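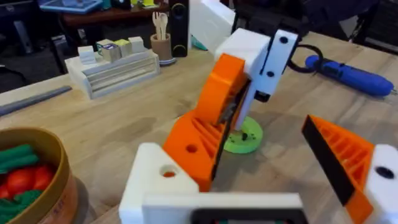

Nia reckons the woven container should come off the table before any small parts go down, as pegs get into it and are a nuisance to find among the toy vegetables. Agreed. It goes to the Rosser shelf from now on, tomatoes and all.

Wednesday, 14:10. Table layout and green disc.

Cup with the two wooden utensils stays on its saucer at the back. Cubes stay on the tiered stand when not in use. Speaker not to be moved; its position is written on the Dancombe sheet.

Disc: Skidano print, second version. Outer edge cleaned up with 200 grit, top face left as printed. Holes are in pairs. Pegs are a push fit and should go in by hand. If one needs the driver handle to seat it, the hole is undersize and the part goes back in the tray. Print time was 283 minutes, longer than the first version at the same settings. Cause not checked.

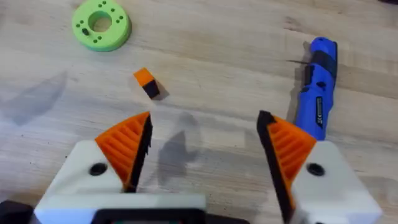 Green ring with one peg, two-color cube, blue screwdriver at right.

Keep the screwdriver on the right side, clear of the ring. Clutch at 7 for the Fledovard inserts; the higher setting stripped two last month.

Wood grain and knots make black pegs hard to spot on the bare table. Try a plain mat under the ring.

To do:
Measure peg holes on the next print before cleaning.
Ask Iestyn Prydderch for the remaining pegs from bag 1141.
Label the tray for undersize parts.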